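Januar 2018, Rastholm. Heute wieder Flasche und Glas. Ich steuere beide Arme fern, der Rechner schreibt mit.

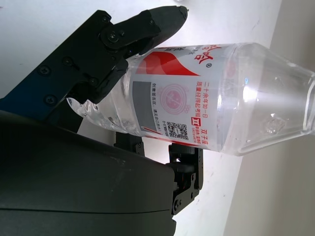 Partanen, Technik

Ziel sind bis zu 500 Durchgänge, 651 wären mir lieber. Vormittags zu hastig gegriffen, drei Versuche gelöscht.

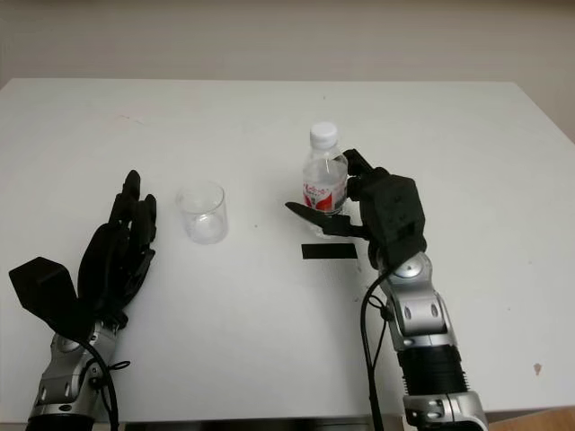 Rechte Hand an der Flasche, das Glas steht frei.

Nach dem Essen langsamer gearbeitet. Den Daumen führe ich jetzt tiefer,

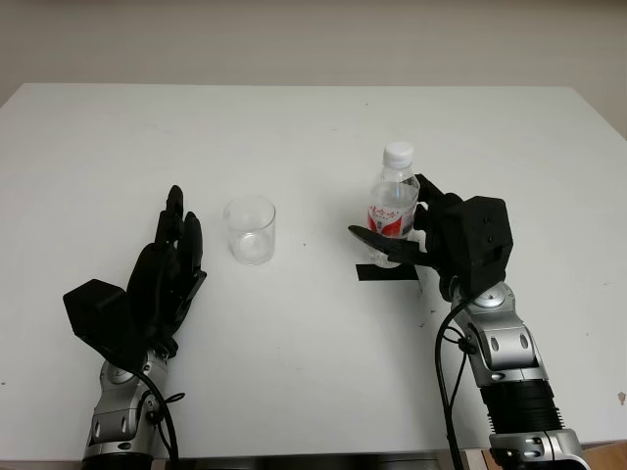 und die linke Hand lasse ich warten, bis die rechte sicher hält. Nacken steif. 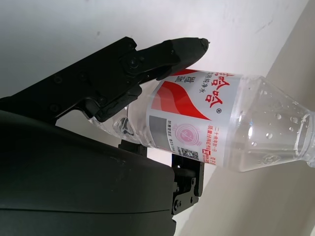
Flasche im Griff, Blick vom Handgelenk.

Morgen weiter, dann Daten an Zirkis.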